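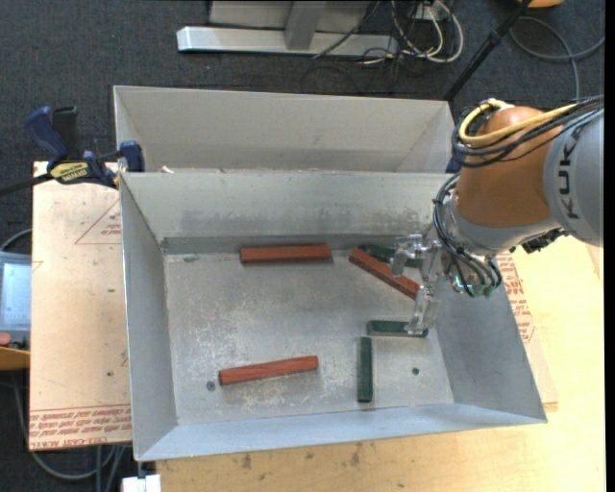
Is picking blocks out of a bin a good first project for a student robotics club?

It's a fine one, provided you pick blocks and a bin before you pick anything clever, and provided you don't promise anyone a date. We promised July.

I joined the Illwood club in my second year under the impression that there would be soldering. There has been very little soldering. What there has been is a metal bin, a handful of red and green blocks and an evening a week of people leaning over the one with the other in it, saying "it should have got that."

The task fits on a sticky note. Blocks go in any old how, the arm takes them out one by one, and whoever is on the log writes down what happened. My entry for our first proper evening reads: 54 attempts, 8 picks, one argument. The argument was over whether a block that had been lifted and then dropped straight back in counted as a pick. Manolis Chrysikopoulos, who had written the code, felt strongly that it did.

The middle of the floor is easy. The walls are where term goes to die. A block lying flat against the foot of a wall leaves a finger nowhere to go, and the planner (ours is called Jutico, after a vote I missed) deals with this by choosing the same hopeless grasp again and again with perfect confidence. We tried telling it to nudge the block away from the side first. It nudged it into the corner.

Lefteris Stergiou then suggested we stop being proud and simply have it leave wall blocks until last. That went in at nine in the evening and took four lines. The next session we managed 269 attempts and more than half of them were picks, under either side's definition, so I have stopped bringing up the sticky note.

The log now stands at 2,275 attempts. I typed up most of them, and my handwriting has not improved. If you're starting something similar, settle what your columns mean before you fill them in. Ours has one headed "odd" which contains everything from a slipped block to the word "biscuits".

Next up is getting it to sort by colour, reds first — Manolis says a fortnight. I've written that down too, in pen, with the time he said it. Before then somebody has to rewrite the nudge so that it pushes towards the middle, and as I was the one who complained about it, somebody is me.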